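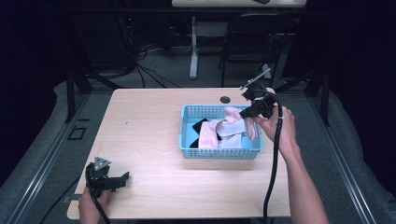 Ticket : le linge clair déteint dans le panier bleu
Statut : résolu, à surveiller
Ouvert par : Aniela Urbańczyk
Suivi : Gitau Nyamweya
Priorité : basse (haute selon Aniela)

Description du problème
Le linge rose ressort grisâtre par endroits. Pas partout, ce serait trop simple : une zone au bord, une autre dans un pli. Le panier est en plastique bleu clair ajouré, posé sur la table en bois clair, et tout y voyage ensemble, tissu noir compris. J'accuse le panier. J'ai mes raisons, elles sont surtout esthétiques.

21 juin – Gitau
Pris en charge. Un panier bleu qui déteint en gris, je demande à voir. Essai : chiffon blanc humide frotté sur les parois et le fond. Chiffon resté blanc. Le panier est mis hors de cause, avec les excuses du service.

Commentaire – Aniela
Excuses notées. Et la chaussette rose, elle s'est salie toute seule ?

Suite – Gitau
Question à tout le monde : le tissu noir a-t-il déjà été lavé à part ?

Commentaire – Dennis Minja
Défini « à part ».

Commentaire – Gitau
Sans autre chose dans le tambour, Dennis.

Commentaire – Dennis Minja
Alors non. Mais je l'ai rincé. Une fois. À l'évier.

Suite – Gitau
Même chiffon, humide, appuyé sur le tissu noir : trace grise très nette. Cause probable trouvée. Le noir dégorge et, laissé humide contre le rose au fond du panier, il partage.

Correctif appliqué
1. Tissu noir lavé seul, à froid, 2 cycles. L'eau du premier ressemblait à du thé, celle du second à du thé léger.
2. Linge rose trempé dans le détachant Witedlow, puis relavé avec les blancs.
3. Le noir ne repasse plus par le panier bleu tant qu'il est humide. Il a droit à un cintre, comme tout le monde.

Vérification – Gladys Shirima
Le rose est redevenu rose. La chaussette garde une ombre au talon, visible si on la cherche, et Aniela la cherche.

Commentaire – Aniela
Elle est visible sans chercher. Je ferme quand même. À rouvrir en juillet si le noir recommence, ou si Dennis achète autre chose de foncé.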